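## Ribbed plastic: skip the miracle sprays

Every spring some magazine tells us that baking soda will clean molded plastic. I have my doubts. On a flat lid, sure. On anything with ribs and open pockets underneath, the paste dries in the corners and you spend 40 minutes picking it out with a toothpick.

What I do instead:

- Knock the dry dust out first, before any water goes near it. A 3-inch paintbrush is too wide for the pockets – use an old toothbrush.
- Warm water, a drop of dish soap, 5 minutes of soaking if the part comes off.
- Rinse from the closed side and stand it with the openings down.

Svatopluk Machala, who taught me most of what I know about shop cleanup, swears by compressed air. I'm not convinced. It mostly moves the dust to the next shelf.
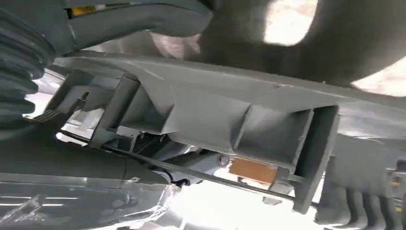

Gray plastic hides grime well, so go by feel and run a fingertip along the inside corners. Keep water off metal rods, and wipe them with a dry rag. As for the "restoring" wipes from Rolel, I tried a pack in August and saw a shine that lasted until supper.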